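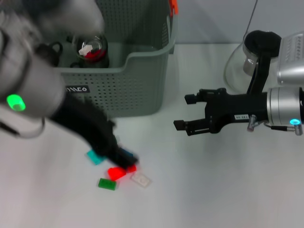
Small plastic building pieces in several colours on a white table

Sorting is the putting of like things with like. It is practised in most homes, usually on a wet afternoon, and is rarely finished.

History

Button tins and nail jars were sorted long before anyone sold a box for the purpose. The Numcombe cabinet, first offered in 1899, had 21 shallow drawers and a brass frame on each for a label. Surviving cabinets tend to have two or three labels filled in, in a firm hand, and one reading "Various".

Methods

Sorting by colour is the most popular method and the first that children take up. It looks splendid and makes it very hard to find a particular shape. Sorting by shape is favoured by people who build things, who then complain that they cannot find the red ones. The Marciniak method combines the two, first by shape and then by colour, and needs more tubs than most households own.

Sorting by size is done with stacked sieves. The Skurance set has 11 trays and makes a noise that can be heard from the street — it is seldom used after bedtime.

The odd tub

Every system has a container for whatever fits nowhere else. In Illasine, where a sorting fair is held each May, it is known as the parliament. It is normally the fullest container in the house and the first one searched. Purists empty it once a year and sort the contents, most of which go back in.

See also: Button box; Jigsaw puzzle; Kitchen drawer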